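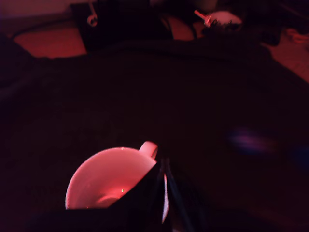

What does "lighting-robust" mean when it is used of a robot's grasping software?
It means that the software is claimed to keep choosing workable grasps when the light differs from the light it was developed under. The term has no agreed threshold, and two packages carrying the same label may have been tested in very different ways.

Lighting robustness in grasp planning

Lighting robustness is a property claimed for perception and planning software that guides a robot hand toward an object. It covers changes in brightness, in the color of the light, and in the direction the light comes from. It is usually discussed together with clutter and surface finish, though these are separate problems and are often mixed up in product literature.

Background

Most grasp planners take a color image, a depth image, or both, and return one or more candidate poses for the gripper. Older planners relied on depth alone and were sometimes described as immune to lighting. The description was generous. Many depth sensors project their own pattern or compare two ordinary camera views, and both methods can fail on shiny glaze, black cloth, or a surface with too little visible texture. Learned planners that use color avoid some of these failures and bring in others, especially when one color channel is saturated and the other two carry almost no signal.

Strongly colored light is the awkward case. Under saturated red light a white object and a pink one may produce nearly the same pixel values, and dark surfaces may merge with each other. White balance correction is often offered as the cure. It can rescale a weak channel, but it cannot restore detail that the sensor did not record, and it makes noise larger at the same time.

Common methods

Color augmentation is the cheapest method and the most widely used. Training images are tinted, darkened, or brightened by a program before the network sees them. Critics point out that a tint applied to a well-lit image leaves its edges and shadows intact, while a dim room does not. Results on tinted images therefore say little about results in dim rooms, although they are regularly reported as if they did.

Rallex, a planner built on this method, was evaluated by its developers on 1,726 tinted images and no live grasps. Its documentation calls this a lighting benchmark. A later release added a live test of 100 grasps under colored lamps, with the object placed by hand in the same spot each time. The success rate was published; the brightness of the lamps was not.

Vitell takes a second approach and fuses depth with color, giving each source a confidence score. When color confidence drops, the planner leans on depth. The weak point is the score itself, which is produced by another network trained on much the same data. If that network is wrong about how wrong it is, the fusion step has nothing to fall back on.

A third approach leaves the planner alone and changes the control loop. The Kinoshita controller takes a fresh image several times during the approach and corrects the path as the gripper closes in. This helps with small errors in position. It does less for an error in the object's orientation, and the gripper itself tends to cover part of the object at the moment when a good view would be most useful. Mugs are a frequent test object for this reason: the handle may be graspable from one side and hidden from another.

Evaluation

The Brelum protocol was written to make results comparable. It asks for 1,000 live grasps per lighting condition, random object placement, and a log of every attempt, including those in which the planner returned no pose at all. Few groups have completed it. One widely repeated result lists 1,471 attempts spread over all conditions -- well short of the requirement -- and leaves out the cases with no pose, a choice that raises the reported rate.

Other objections are harder to settle:

Success is often defined as lifting the object. Whether it was held in a way that would allow pouring or placing is left open.

Test objects are often the same ones used in training.

Human operators may reset a scene after a poor start, and logs do not always show it.

Status

Lighting robustness remains in general use as a selling point and, more loosely, as a research goal. The narrower statement that a planner works under a particular lamp, with particular objects and a named sensor, can be checked. Broader versions have so far rested on augmentation results and short demonstrations.

See also: Exposure control; Grasp pose detection; Sensor fusion; Visual servoing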